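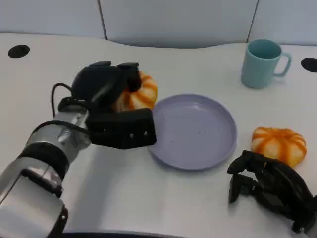 Jhun Ambrosio maintains that a boxing match is decided on the scorecards long before the final bell, and that most people at ringside could not say how. The first half of that claim is open to dispute. The second is borne out whenever a close decision is read aloud and half the hall objects. This chapter deals with the method by which rounds are scored and cards are totaled.

Chapter 6
Scoring the Round

6.1 The ten-point must system

Under the ten-point must system, the judge must award ten points to the winner of each round. The loser receives nine or fewer. A round with no knockdown and a clear winner is scored 10-9. A round with one knockdown is normally scored 10-8, and a second knockdown normally takes a further point from the boxer who went down. An even round, 10-10, is permitted under most rules but discouraged by many supervisors.

Each round is scored separately. A judge who gave the third round narrowly to one boxer may not use the fourth to correct the balance. The card is handed in after every round and cannot be changed later.

6.2 Criteria

Four criteria are commonly applied: clean punching, effective aggression, ring generalship and defense. Clean punching carries the most weight. A punch is clean when it lands with the knuckle part of the glove on a legal target area without being blocked or partly deflected. Moving forward earns no credit unless it leads to scoring punches.

Punch counts published after a bout should be read with care. In the Enriquez bout, used as the worked case in Section 6.5, the winner landed 176 punches and the loser 281. The result was unanimous. The loser's punches were concentrated in four rounds, and each of those rounds could be won by only one point, barring knockdowns.

6.3 Deductions

The referee, and no one else, deducts points for fouls. The deduction is entered after the judge has scored the round. A boxer who wins a round 10-9 and loses one point therefore finishes it level at 9-9. The referee signals the deduction to each judge in turn and stops the clock to do so.

6.4 Reading the final totals

Three cards produce three totals. If all three favor the same boxer, the decision is unanimous. If two favor one boxer and the third favors the opponent, it is split. If two favor one boxer and the third is even, it is a majority decision. The totals are never added together across judges.

Before going on, the reader should review the definition of a knockdown in Chapter 4.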